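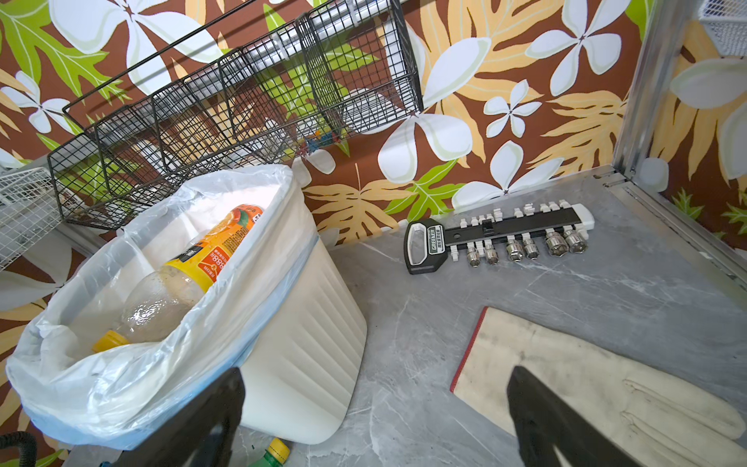 Lined bin with a juice bottle inside, work gloves on the floor.

Progress report to the Pruitt Fund
Lemby Household Sorting Project, second reporting period
Prepared by Nokuthula Nkosi, project manager

1. Where we are

The grant covers door-to-door sorting advice, a separate bottle pickup and a small repair budget for shared bin areas in the Lemby and Zoldale neighborhoods. Advice visits are finished in Lemby and under way in Zoldale. The separate pickup runs every Wednesday in both. The repair work is behind schedule, as explained in section 4.

The target for the full grant was 2000 households visited. We have recorded 3943 visits, but that figure includes return visits and calls where no one came to the door, so it should not be read against the target. Tshepo Molefe is cleaning up the visit log and will send a corrected household count before the next payment request.

2. Advice visits

Visits were planned for afternoons. In Lemby this worked poorly, and in June we moved most of them to start at 5:30 p.m. More people were home and the conversations were longer. Visitors now get through fewer doors in a shift, and we have accepted that.

The questions residents ask are mostly the same from street to street. They want to know if caps should stay on, if bottles have to be rinsed, and what to do with sleeves and labels. Our answer is caps on, a quick rinse, leave the labels. The first leaflet told people to remove labels, which was a mistake on our side. It was copied from an older leaflet written for a different sorting plant. We printed 400 replacement leaflets for Lemby and have asked building managers to take the old ones down from the notice boards.

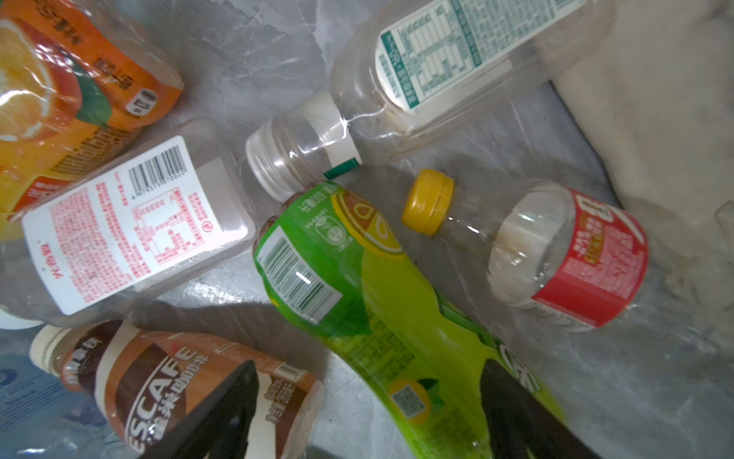

Plastic drink bottles, orange juice among them.

3. Bottle pickup

The pickup contractor, Stusitine, has missed 3 rounds in this period, all in Zoldale. Two were vehicle breakdowns. The third was a change of driver who had not been given the route sheet. Stusitine did not charge for the missed rounds and collected the backlog the following week.

Keabetswe Potgieter now calls their dispatcher at 7 a.m. on pickup day. There have been no missed rounds under this arrangement, though it takes staff time that was not in the budget.

Quality of the bottles collected is better in Lemby than in Zoldale. Most rejected bags are rejected for food waste. Bottles left half full are the other common problem — they add weight and leak in the truck. We have added a line about emptying bottles to the door script.

Some residents still put bottles in with general trash, mainly in buildings where the sorting point is in the basement and the trash bins are at the street door. We do not expect more leaflets to fix this. Themba Shabalala has asked two building owners if the sorting point can be moved upstairs. One has agreed and the other wants to talk to the tenants first.
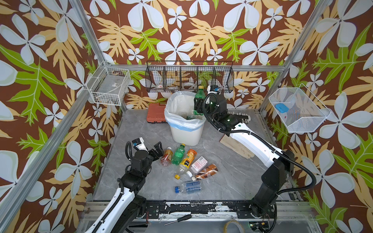 Green bottle with a yellow cap over the trash bin.

4. Bin area repairs

Four bin areas were to be repaired in this period and one is done. The concrete work at the others was held up by a disagreement over who owns the strip between the sidewalk and the building wall. The city has now confirmed that it belongs to the owners. Jacobus Xaba has written permission for two of the sites and is waiting on the last.

The finished area has new lids, a light and a drain cover. The light was not in the original plan. It was paid for out of the savings on lids.

5. Budget

Spending is under plan overall because of the repair delay. Printing is over plan because of the replacement leaflets. We ask permission to move the unspent travel money to staff hours, to cover the dispatcher calls and the work on the visit log. A revised budget sheet is attached.

6. Next period

Finish advice visits in Zoldale.
Send the corrected household count.
Complete the remaining repairs, provided the last permission comes through.
Meet with Stusitine about route sheets and backup vehicles.
Agree with the fund on a date for the site visit — any afternoon except pickup day suits us.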